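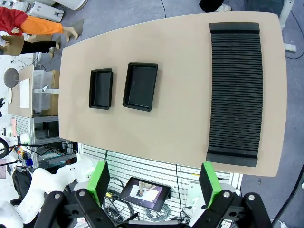
Clakmont table, beige top, with two black trays

The Clakmont is a table for classrooms, workshops and shared offices. The top is wider at one end than the other and has rounded corners, so several tables can be pushed together in a ring or a row, or used one at a time.

Tops are made by Illach and fitted to the frame before shipping. The surface wipes clean with a damp cloth and mild soap. Do not use scouring pads or solvent cleaners, as they will dull the finish.

Frame and height
The steel frame comes in fixed and adjustable versions. The adjustable frame has 4 leg settings, changed with the hex key supplied. Two people should turn the table over when setting the legs. Rated load is 185 lb, spread evenly. Please do not sit or stand on the table.

Colors
Beige and light gray are kept in stock. Other colors are made to order and usually ship in December if ordered by the end of summer. Color can vary a little between batches – if you need a matching set, order all the tables at once.

Delivery and assembly
Tables ship flat, one per carton, with legs and hardware packed underneath the top. Check the carton for damage before signing. Assembly takes one person with a screwdriver and the hex key. Leave the bolts finger tight until all the legs are on, then tighten them in turn.

Options
Locking casters (set of 4)
Cho linking clips, to hold neighboring tables together
Bostudetti under-top shelf, fixed frame only

Trays and tabletop accessories are not included.

Warranty
2 years on the top, frame and fittings. Casters are covered for one year. For orders of ten tables or more, contact Torquil Galbraith in our contracts office before placing the order online.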